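Home Forum Topics Flooring Members Log in

Refinishing a worn wood floor in a rental, or cover it up?

Posted by claygarden

We rent out the lower floor of a house in Clidunport and the old tenants left in spring. The floor in the main room is original wood, very dark in places, and the finish is gone along the walking path from the door to the kitchen. The room is 483 square feet. No rot that I can find, but two boards by the radiator have a gap I can get a coin into.

I got one quote from Michalski Floors to sand and refinish, and it came to $3,000, not counting the two boards. A neighbor says to put sheet vinyl over it and be done. The next tenants move in at the start of October and I would like the smell to be gone by then. I also don't want to take the baseboards off if I can help it. They have many coats of paint on them and I think they would split. 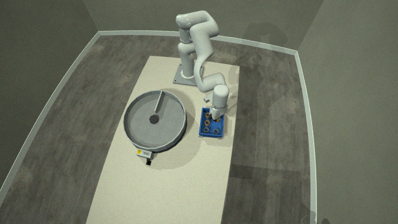
Can a floor like this be sanded with the baseboards left on?

Leave them in place and use an edger up to the wall, then finish the last strip and the corners with a hand scraper. You will scuff the paint at the bottom, so plan on touching it up afterward.

The part about the baseboards came from the man at the rental counter, so I feel all right about that. What I still don't know is whether refinishing is worth the money in a rental, and what finish to use. I have read that water-based is weaker, and also that this used to be true and isn't now.

Posted by millrun_east

I have done this in three units. Refinish it. Vinyl over old boards looks fine for a year and then every gap shows through, unless you put down underlayment first. Once you add underlayment you have raised the floor, and then the doors drag and you need a strip at each doorway. By the time I paid for all that in my second unit I was not far below the cost of sanding.

Before anything else, find out how much wood you have left. Pull up a floor register if there is one and look at the edge of the boards. If the wood above the tongue is thinner than 1/8 inch, don't let anyone put a drum sander on it. Old floors have often been sanded more than once, and the nails will start to show.

What I would do, in order:

1. Set any nails that stand proud. Go over the whole floor on your knees with a flashlight held low.

2. Replace the two boards by the radiator. Salvage yards sell old strip flooring by the bundle. Take a piece of yours with you and match the width first and the color second.

3. Sand at 40 grit, then step up through the medium grits to fine. Don't skip one to save time. The scratches will show as soon as the finish goes on.

4. Vacuum, wait for the dust to settle, then vacuum again. Wipe with a barely damp cloth. Do the window sills and the tops of the baseboards too or it all comes down in your wet finish. 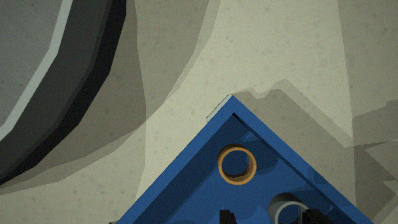

5. Put on three coats of a water-based floor finish in satin. Gloss shows every scratch. I use Grivik and it has held up to two dogs, but any floor-grade product will do. Stay away from anything sold for furniture.

Water-based dries fast and the smell was mostly gone in my places after a couple of days. Oil hung around much longer. Wait the full time on the can before putting rugs down, even if you can walk on it sooner.

Posted by Old Pera

vinyl. tenants wreck everything

Posted by tback9

I disagree a little with the first answer. If the finish is only worn in the path and the rest is sound, you may not need to sand to bare wood at all. Ask Michalski, or whoever you go with, for a price on a screen and recoat. They scuff the old finish with a floor buffer and put a new coat on top. It takes a day and costs a lot less.

It won't work if there is wax on the floor. Put a few drops of mineral spirits in a corner, rub with a white rag and see if you get a yellow or brown smear. If you do, that is probably wax, and new finish will peel off it.

It also won't change the color. Dark spots stay dark. In my place I had black stains under a window and they went too deep to sand out anyway, so I left them alone and put a bookcase there. The rest of that floor was recoated 6 years ago and is only now getting dull by the front door.

For the gap by the radiator, wait and look at it in summer before you fill it. Mine close up when the heat is off, and the filler I put in over the winter got squeezed out in crumbs.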